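Notebook: Table Clearing and Sorting, Gondinbridge workshop
September, Sunday, opened 9:40 a.m.
Entry by Z. Tsakiris. Read by I. Galanis.

Purpose of entry. To record the state of the bread task before the Tjoa visit, and to set down what may be said to the visitors on the question they sent in advance, namely whether the arm can take over the clearing of a breakfast counter. The question is broader than our data. The position below is mine and has been discussed with Iason but not yet agreed with the rest of the group.

Carried over from the last entry. The log for this task now stands at 1293 attempts, all object types together. Of these, 104 were marked "operator stopped." I went through the stopped attempts on paper this morning. The larger share were halted at the container and not at the food. The written procedure treats the pick as the difficult step and gives the container one line. That line should be expanded before anyone new is trained on the station.

Definition of the chore. For the purposes of this notebook, "put away the bread" means that the item is inside the basket, whole, with the basket where it was at the start. A person would add several things without being asked: shaking out crumbs, turning a long roll so that a second one fits, setting the basket back on its shelf. We score none of these at present. Vaughan Tautahi has objected to this twice, and his objection is noted again.

Setup. One basket, one roll, white table, plain wall behind. Lighting as in the previous entry. Planner build is the current Prollirine branch with no local changes. Gripper speed limited near the rim. The limit was kept in place all morning.

Observations on the basket. Woven sides are a poor surface for us. The rigid bins used in the parts trial had flat walls and a known height, and the arm could be told where they ended. A braided rim has no such clean line, and the lattice in the back wall lets the table show through. The depth estimate is least steady there. I have asked for the raw depth values to be kept for the back corners in particular, as the summary file averages them away.

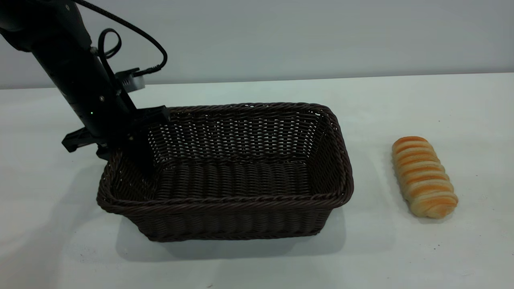
Tuấn Vương has since written in the margin that the basket should be dropped from the program altogether, that a household which buys a machine will also buy a bin the machine can use, and that we are spending bench time on a problem the customer would solve with a trip to the store. He adds that dishwashers did not adapt to our plates; we stopped putting certain plates in them.

My reply, for the record. The comparison with the dishwasher is fair and I would expect Tjoa to raise it. A dishwasher, however, is loaded by a person who knows which plates to leave out. If the arm is to do the clearing unattended, it must at least recognize a container it should not attempt. I would accept a version of the task in which the arm declines the basket and reports that it has done so. I would not accept removing the basket from the test set. Tuấn and I will put both versions to Ylva Vik.

Position for the visit. Shop-floor sorting into rigid bins: suitable for a supervised trial, with a person within reach of the stop. Kitchen counter, mixed containers, soft food: not suitable yet. I would ask colleagues to avoid giving a date. The figure of "two years" used in the Tonar correspondence was a guess made in a meeting and should not be repeated.

Time. A person puts a roll in a basket in roughly 2 seconds. I do not consider speed the main obstacle, as an owner who is out of the house will not be standing over it. The need for somebody to stay in the room is the greater cost, and our reports should give operator minutes alongside task minutes from now on.

To do.
Expand the container line in the procedure. (Z.T.)
Separate stopped attempts by location: item, transit, rim, interior. (I.G.)
Draft scoring for a "declined" outcome, to go to Ylva before the visit. (T.V.)
Vaughan to write out his list of unscored steps so that it can be attached here.

Addendum, 4:15 p.m. Iason asks whether a crushed roll inside the basket counts as whole. Under the present wording it does not. Wording left unchanged.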